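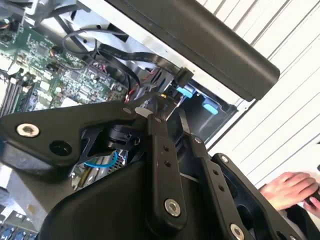 Blick in ein geöffnetes Computergehäuse mit grüner Hauptplatine und Steckplätzen für den Arbeitsspeicher

Was steckt in einem Computer?

Ein Computer besteht aus mehreren Baugruppen, die in einem Gehäuse befestigt und durch Leitungen miteinander verbunden sind. Jede Baugruppe hat eine bestimmte Aufgabe. Dieser Text erklärt die wichtigsten davon. Schwierige Wörter stehen am Ende in einer kurzen Liste.

Die Hauptplatine

Die größte Platte im Gehäuse heißt Hauptplatine. Ein anderes Wort dafür ist Mainboard. Sie besteht aus einem Kunststoff, der Strom nicht leitet. Auf der Platte und in ihrem Inneren verlaufen dünne Bahnen aus Kupfer. Man nennt sie Leiterbahnen. Sie übernehmen die Arbeit von Kabeln und transportieren Strom und Signale von einem Bauteil zum nächsten. Viele Hauptplatinen sind grün. Die Farbe stammt vom Schutzlack und hat mit der Funktion nichts zu tun.

Der Prozessor

Der Prozessor rechnet. Er führt die Befehle eines Programms aus, und zwar sehr viele in einer Sekunde. Er sitzt in einem eigenen Sockel. Ein Metallrahmen mit einem Hebel hält ihn fest. Ist kein Prozessor eingebaut, schützt eine Kappe aus Kunststoff die feinen Kontakte des Sockels.

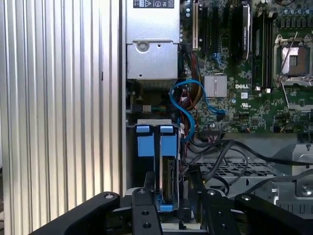

Beim Rechnen entsteht Wärme. Ein Prozessor kann unter Last über 70 Grad Celsius erreichen. Deshalb wird auf ihm ein Kühlkörper montiert. Ein Kühlkörper ist ein Stück Metall mit vielen dünnen Rippen. Durch die Rippen wird seine Oberfläche größer, und er gibt die Wärme schneller an die Luft ab. Auch kleinere Chips auf der Hauptplatine können einen eigenen Kühlkörper haben.

Das Netzteil

Aus der Steckdose kommt Wechselstrom mit einer hohen Spannung. Die Bauteile im Computer brauchen Gleichstrom mit einer niedrigen Spannung. Das Netzteil wandelt den Strom um. Es sitzt meist in einem Kasten aus Blech. Dieser Kasten darf nicht geöffnet werden, auch nicht bei gezogenem Stecker. Im Inneren kann noch elektrische Energie gespeichert sein.

Vom Netzteil führen Bündel von Leitungen zu den Baugruppen. Die Farben der Leitungen sind oft so festgelegt:
Schwarz: Masse, also die Rückleitung
Rot: 5 Volt
Gelb: 12 Volt
Orange: 3,3 Volt

Der Arbeitsspeicher

Der Arbeitsspeicher enthält die Daten, die der Prozessor gerade benötigt. Er besteht aus schmalen Riegeln, die in lange Steckplätze gedrückt werden. Wird der Computer ausgeschaltet, geht der Inhalt verloren. Daten, die erhalten bleiben sollen, kommen auf ein Laufwerk.

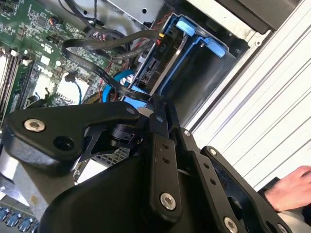
Laufwerke werden in einem Schacht befestigt. Ein Kabel überträgt die Daten zur Hauptplatine, ein zweites liefert den Strom. Manche Kabel sind flach. Sie lassen sich gut verlegen, dürfen aber nicht scharf geknickt werden. Die Stecker haben eine besondere Form und passen nur in einer Richtung.

Vor dem Öffnen

Ein Computer wird nur zusammen mit einem Erwachsenen geöffnet. Vorher wird er ausgeschaltet und der Netzstecker gezogen. Wer danach ein blankes Metallteil des Gehäuses berührt, leitet statische Aufladung ab. Platinen fasst man am Rand an.

Wörterliste

Chip: kleines Bauteil mit sehr vielen elektronischen Schaltungen
Kondensator: Bauteil, das elektrische Ladung speichert, oft geformt wie eine kleine Dose
Sockel: Halterung mit elektrischen Kontakten
Volt: Einheit der elektrischen Spannung

Text: Vilgot Tveit
Fachliche Durchsicht: Gaétan Sandhu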